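Viltance Gripper Kit: Set-up Guide for Workshop Users
Section 4. Fitting the fingers and first trials on cloth
Revised in October by Themba Cele, Nesthorpe shared workshop

This section replaces the maker's quick-start card. The card promises "fabric handling out of the box". We have not found that to be so, and you should plan for a morning of adjusting before the arm does anything useful with a tea towel. Where our steps differ from the card, follow ours.

4.1 Before you start

You will need the gripper body, one pair of fingers, the hex key from the lid of the case and a plain cloth. The Darent controller must be switched off at the wall. The button on the front only puts it to sleep, whatever the label says.

CAUTION: The fingers can close without warning when the controller wakes. Keep your hands out of the gap until you reach step 7.

4.2 Fitting the fingers

1. Lay both fingers on the bench with the patterned faces towards each other.
2. Slide each finger on to its carriage until it stops. There is no click. The card mentions one, but we have fitted several pairs and never heard it.
3. Put in the 2 screws for each finger and turn them by hand until they are snug.
4. Tighten with the hex key, a quarter turn at a time, going from one side to the other. Stop when the finger no longer rocks.
5. Push the fingers together by hand. The tips should meet along their full width. If one sits proud of the other, loosen it and start again from step 2.
6. Route the camera lead behind the wrist and clip it down. Leave enough slack for a full turn.
7. Switch on at the wall and wait for the steady light.

Note: The software will offer to "auto-align" the fingers at this point. Decline. It moves them to where it thinks they ought to be and then reports success, which tells you very little.

4.3 Setting the grip

8. Open the Grip page and set the force to 600. The maker gives no unit for this number, and our letter asking for one has had no useful reply. Treat it as a setting on a dial.
9. Set the opening to Wide.
10. Spread the cloth on the table and bring the gripper down slowly using the step buttons. Leave the Cloth Assist box unticked for now.
11. Stop above the cloth and look at the camera view. Both fingertips should be in sight with fabric between them. Move the wrist if either is missing.
12. Lower until the tips just touch, then close.
13. Lift by one step and check whether the cloth has come too. If it slips, go back to step 10 and start a little lower. Raise the force only after that has failed.

CAUTION: Do not press the tips hard into the table. The kit is sold as sensing contact. Ours did so on some trials and carried on pushing on others, and the settings had not been touched in between.

4.4 About Cloth Assist

Cloth Assist is the paid add-on, supplied through Kumarasinghe. It claims to find an edge or fold and choose the grasp for you. In our trials it did well with a thick towel laid flat and poorly with thin white cotton, where it kept picking places with nothing to hold. You may have better luck. Try the free trial with your own fabrics before you pay, and include the awkward ones.

14. To try it, save your settings from 4.3 first. Turning Cloth Assist on wipes them.
15. Tick the box, run one lift, and write down what happened before you run the next. The built-in log records a closed gripper as a "pick" even if it closed on air.

4.5 Looking after the pads

Brush lint out of the pattern with a dry toothbrush at the end of each session. Do not use solvent. The wear light in the software runs on hours of use and takes no account of the pads themselves, so go by eye.

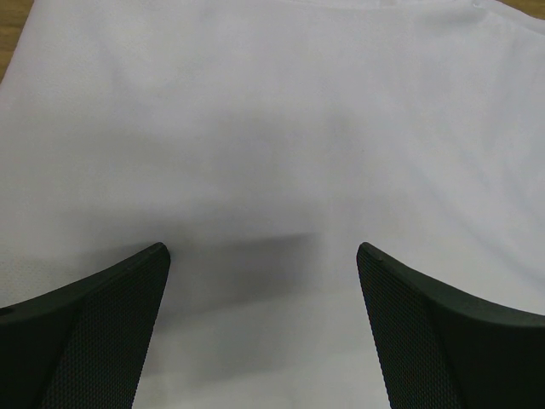

Can I set the grip for cloth without paying for Cloth Assist?

Everything in 4.3 works with the basic kit. You place the gripper with the step buttons and set the force and opening yourself, which is slower but keeps your settings where you left them.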